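プロジェクト実習 報告書
床の材料と歩きやすさについての調査
Tromvilleの公共の建物を対象として

1. はじめに

私は留学生として日本語で建築を勉強しています。この報告書は、建築環境コースのプロジェクト実習で行った調査の結果をまとめたものです。テーマは、建物の床の材料と、そこを歩く人の感じ方の関係です。

このテーマを選んだきっかけは、図書館の入口で滑りそうになったことです。雨の日で、入口のタイルに水がたまっていました。しかし、同じ日に同じ靴で別の建物に入ったときは、床がぬれていても怖いと感じませんでした。二つの床は見た目がよく似ていました。それで、どうして感じ方が違うのか知りたいと思いました。

授業では、壁や窓について学ぶ時間は多いですが、床について学ぶ時間はあまりありません。床は一日中、足が触れている部分です。教科書では床の説明が二ページだけで、その半分は下地の図でした。指導の先生に相談したところ、材料の性質だけを調べるよりも、使う人の話を聞いたほうがよいと言われましたので、聞き取りを調査の中心にしました。

2. 調査の対象と方法

調査の場所は、Tromvilleの中心部にあるStodemberg館と、その周りの公共の建物です。Stodemberg館は、もとは倉庫だった建物を改修して、貸し会議室、展示室、作業室などに使っている施設です。床の合計面積は、施設の資料によると1,599平方メートルです。改修の時期が部屋によって違うため、床の材料もいろいろあり、比べるのに便利だと考えました。

調査は次の順番で行いました。

まず、建物の中を歩いて、床の材料が変わる場所を平面図に書きました。記録には、地図にメモを付けられるUmiaというアプリを使いました。Stodemberg館と周りの建物を合わせて、22か所を選びました。

次に、それぞれの場所で、床の色、つや、継ぎ目、傷、水の残り方を見ました。水の残り方は、雨の日の朝と、晴れた日の午後に見ました。滑りやすさを数字で測る機械は借りることができませんでしたので、同じ靴で歩いて、自分の感覚を五段階で書きました。この方法は正確とは言えません。この点は後の「問題点」でもう一度書きます。

最後に、施設をよく利用する人と、掃除の仕事をしている人に話を聞きました。協力してくださった方は17名です。質問は、歩きやすいと思う床、歩きにくいと思う床、その理由、の三つです。答えは自由に話していただき、私がメモを取りました。方言や早い話し方で分からない言葉があったときは、その場で聞き直しました。

3. 床の材料の分類

調べた床は、大きく分けてタイル、木の床、シート、塗り床、カーペットでした。

タイルは、入口とトイレの前に多く使われています。つやがあるものと、表面が少しざらざらしたものがありました。つやがあるタイルは、乾いているときは歩きやすいですが、雨の日の評価は一番低くなりました。ざらざらしたタイルは雨の日も安心でしたが、目地に黒い汚れが残っている場所がありました。

木の床は、展示室に使われています。利用者の評価は高かったです。「足が疲れない」「音がやさしい」という意見がありました。一方で、椅子を動かした傷が目立ち、窓の近くは日光で色が薄くなっていました。

シートの床は、廊下と会議室にあります。よい意見も悪い意見も少なく、「気にしたことがない」と答えた方が多かったです。私はこの答えを聞いて、気にならないということも床の大切な性能ではないかと考えました。

塗り床は、樹脂を塗って仕上げる床です。代表的なものはエポキシ樹脂の床です。継ぎ目が少ないため、ほこりがたまりにくく、重い物を動かす場所や、水や油を使う場所によく使われます。公共の建物では、倉庫や作業室、駐車場などで見ることができます。 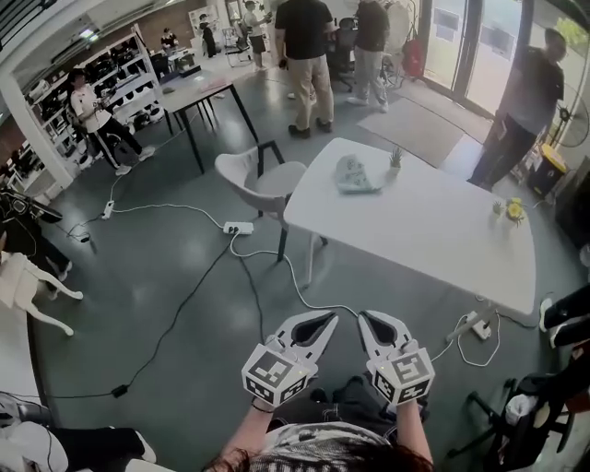
写真1 暗い灰緑色のエポキシ塗り床。表面にやわらかい反射があり、床の上を黒いケーブルと白いケーブルが通っている。

塗り床についての意見は、立場によって大きく分かれました。掃除をする方は、ほとんどが好きだと答えました。モップが引っかからず、一度で汚れが取れるからだそうです。利用者の方からは、「冷たい感じがする」「照明が映って、ぬれているかどうか分からない」という意見が出ました。特に二つ目の意見は、私が予想していなかったものです。つやのある床では、乾いていても光って見えるため、人は歩くときに少し緊張します。これは実際に滑るかどうかとは別の問題です。

また、塗り床の部屋では、床に置かれた物の話も出ました。電源の位置が壁にしかない部屋では、延長コードを床にはわせることになります。暗い色の床と黒いコードの組み合わせは見分けにくいので、つまずきやすいという意見がありました。床の色を決めるときに、その上に何が置かれるかも考える必要があると思います。

カーペットは、会議室の一部に使われています。音が静かで、冬は暖かいという意見が多かったです。しかし、車輪の付いた荷物を運ぶ方は「重い」と言いました。私も台車を借りて押してみましたが、塗り床の部屋と比べて、曲がるときに強い力が必要でした。

4. 掃除と床の関係

聞き取りをしている間に、床の評価は材料だけで決まらないことが分かってきました。同じ種類のタイルでも、掃除の方法が違うと、歩いた感じが違います。

Stodemberg館では、Nutsugahという床用の洗剤を使っています。担当の方の説明では、薄める割合を間違えると、洗剤の成分が床に残り、靴の裏が少しくっつくような感じになるそうです。反対に、ワックスを重ねすぎた床は滑りやすくなります。掃除の記録のノートを見せていただきましたが、ワックスを塗った日は書いてあっても、古いワックスをはがした日は書いていないページがありました。

雨の日の入口については、マットの長さが問題になっていました。入口のマットが短いと、二歩か三歩でタイルに出てしまい、靴の裏の水が十分に取れません。マットを長くすると、今度は端がめくれて、つまずく原因になります。ある建物では、マットの厚さに合わせて床を少し低く作り、段差をなくしていました。これは建てるときにしかできない工夫ですので、設計の段階で考えることが重要です。

費用についても少し調べました。Stodemberg館の廊下では、シートの小さい傷を直すための補修用テープに、一巻き1,240円かかるそうです。大きい金額ではありませんが、色の合うテープがもう作られていないため、直した部分が目立っています。担当の方は、傷よりも直した跡のほうを利用者に聞かれることが多いと話していました。

5. 調査の問題点

この調査には、いくつかの問題点があります。

一つ目は、滑りやすさを自分の感覚で評価したことです。私の体重や歩き方、靴の種類が結果に影響しています。高齢の方やつえを使う方には、違う結果になると思います。

二つ目は、聞き取りの人数と立場です。掃除の仕事をしている方は、毎日床を見ていますので、答えがとても詳しいです。そのため、私のメモも掃除に関する内容が多くなりました。子どもを連れて来る方や、車いすを使う方の意見は、今回聞くことができませんでした。

三つ目は、季節です。調査は11月に行いましたので、夏の湿気の影響は分かりません。掃除の方からは、梅雨の時期には塗り床の表面に水の粒が付くことがあると教えていただきました。これは結露だと思いますが、自分では確かめていません。

6. 考察

授業では、床の材料を「強さ」「値段」「見た目」で比べることが多いです。今回の調査で、これに「見たときの安心」を加えたいと考えるようになりました。ぬれていない床がぬれて見えることは、事故の数には表れませんが、歩く人の動きを変えています。実際に、入口のつやのあるタイルでは、晴れた日でも歩く幅を小さくする人がいました。

つやを少なくした塗り床の材料もありますが、掃除の方からは、つやがないと汚れが落ちたかどうか見えにくいという意見がありました。掃除をする人にとっては、光ることが仕事の確認になっています。歩く人と掃除をする人の希望が反対になるので、どちらか一つを選ぶことは難しいです。照明の位置を変えて反射を弱くする方法もあると思いますが、今回は照明の調査まではできませんでした。

7. 今後の予定

次の学期には、同じ場所で照明の高さと床の反射の関係を調べたいです。滑りやすさの測定については、構造コースの研究室に機械があると聞きましたので、使用の申し込みを出しています。聞き取りの質問も、やさしい日本語と英語の両方で用意する予定です。

最後に、忙しい時間に話を聞かせてくださった施設の皆さまと利用者の皆さまに、心からお礼を申し上げます。記録した平面図は、印刷したものをStodemberg館の受付にお渡ししました。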